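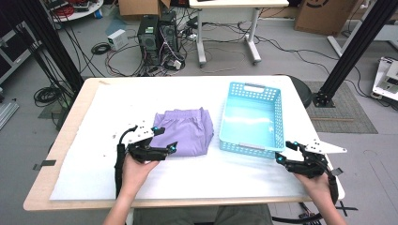

Folding setup, start of an episode: garment on the left, basket on the right.

**Gripper pose jumps when both hands come in close – sync problem or tracking problem?**

posted by Marichka Moroz

Hi all! I'm fairly new to this side of things (I came over from web backend work, so go easy on me) and I've been handed the software for our handheld gripper recordings. The task is simple enough: fold the purple thing, put it in the blue basket. We have 208 episodes so far and I'm trying to turn them into something a policy can train on.

My trouble is with the pose streams. Most of the time the left and right gripper trajectories look great, nice and smooth. Then, when the two grippers come together over the fabric for a fold, one of them jumps sideways by a few centimeters and comes back a moment later. It's mostly the left one. In playback it looks like the gripper teleports, and the policy has obviously learned this, because at the same point in the fold it now twitches in simulation.

What I've tried so far:

- Low-pass filter on position. The jump got rounder and wider, so I took it out again.
- Dropping every episode with a jump in it. That left me with 9 episodes, and I can't train on 9 episodes.
- Restarting the logger between takes. No difference that I can see.

The head camera records at 30 fps and the grippers log to their own stream, a lot faster. I merge them in a script I inherited, called Zollen, which matches each camera frame to the nearest gripper sample by timestamp. I've stared at the merge code for two evenings and I can't tell if it's guilty. Where would you look first?

---

**Uthai Rungrueang**

It's the timestamps. It's always the timestamps. Put everything on one clock and re-record.

---

**Rafia Kiani**

I'd hold off on re-recording 208 episodes! A clock offset usually shows up as a lag that gets worse the faster you move. You'd see the pose trailing the video all through the reach to the basket too, and then it wouldn't snap out and back at one particular spot. What you're describing sounds to me much more like the tracker losing sight of something and guessing.

Before you touch the merge, plot the raw gripper stream by itself, before Zollen gets anywhere near it. If the jump is in there, the merge is off the hook. I'd do it like this:

1. Pick one bad episode and plot x, y and z for both grippers against time, no resampling.
2. Plot the frame-to-frame speed underneath. A real hand has a ceiling, and a teleport goes right through it.
3. Plot the distance between the two grippers on the same axis. If every spike lands where that distance is smallest, it's probably one gripper hiding the other from whatever is doing the tracking.
4. If your tracker writes out a confidence or a visible-points value, plot that too. Ours did for months and we were throwing it away in the parser (my fault).

If it is occlusion, please don't filter it. Mark those samples as invalid, cut them out, and fill the gap: linear interpolation for position, slerp for rotation. Short gaps only! We fill anything under a quarter of a second and split the episode if it's longer. On the Clendetti set we had 1,312 gaps and nearly all of them were short enough to fill, so you may get most of your data back.

One trap with rotation – check the quaternion signs before you slerp. q and -q are the same orientation, and if the sign flips across the gap your gripper will take the scenic route. Dot product of the two ends, and if it's negative, negate one of them.

And then do look at the merge, because nearest-sample matching is a bit crude anyway. Interpolating the gripper stream to the camera timestamps is maybe ten lines.

---

**Mizanur Dissanayake**

Agree with Rafia. Adding one thing, check whether the left and right IDs ever swap. We had that at Bronville and it looked exactly like a teleport until I colored the two tracks differently. If the left jumps to where the right was, and the right jumps to where the left was, that's a swap and you can just swap them back.

---

**Marichka Moroz**

Okay, plotted it! The jump is in the raw stream, so Zollen is innocent. The spikes line up with the smallest distance between the grippers in every episode I've checked so far, and the IDs don't swap. There's a validity flag in the log as well, and my parser skips that column. Writing the gap filler tonight, with the sign check.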